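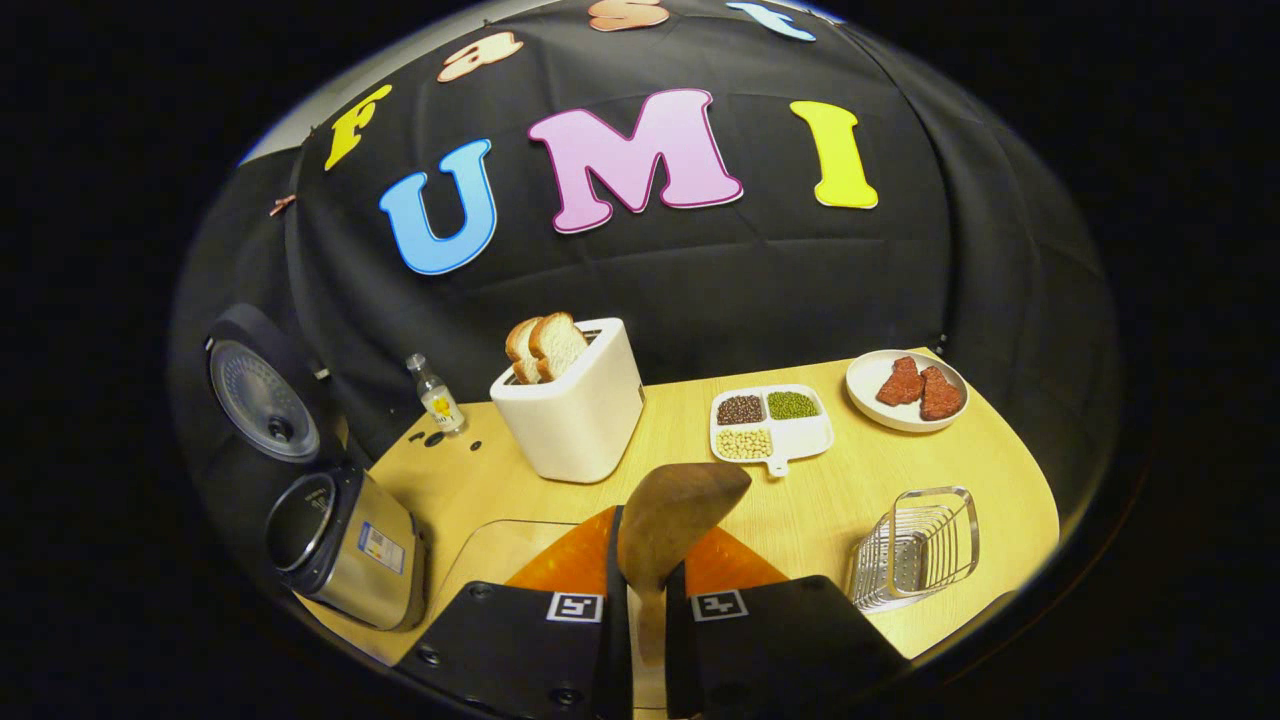
Kun_Orkstead
Member, Small Kitchens board

Getting creases out of a black cloth backdrop, and keeping the letters on

I'm setting up a kitchen table display for a community open day in March. There's a black fabric backdrop behind a light wooden tabletop, with big coloured foam letters pinned to it and a white toaster with two slices of bread in the middle. The cloth hangs in soft folds and I'd like it flatter. I also want the letters to stay put all day. The table has to hold a rice cooker and its lid as well, and I can't settle on where they should go. My budget for fixes is $70.

Plodness
Regular, 2509 posts

Take the letters down before you do anything to the cloth. Foam doesn't like heat and you'll warp the edges. Once they're off, steam the fabric from the back while it's hanging and pull down gently on the bottom hem. If you don't own a steamer, a damp towel and a cool iron will do, but test a corner first.

After that, clip the cloth along both sides — I can see one small copper-coloured clip near the left, and you'll want a few more. Put two pins in each letter, one high and one low, or they'll swing when someone bumps the table.

For the rice cooker, stand the body upright and put the lid next to it, flat side down. Lying partly on its side that close to the corner, it could roll.

skoltora
New member

i'd leave the creases, no one looks at them. bread will go stale by lunch though so bring a spare loaf

Benchtop2000
Member

Agree on steaming from the back. I'd skip pins for the letters and use hook-and-loop dots, the rough side grips most fabric without any glue on the cloth. They cost a few dollars a sheet. Check yours on a scrap, because very smooth cloth won't hold them.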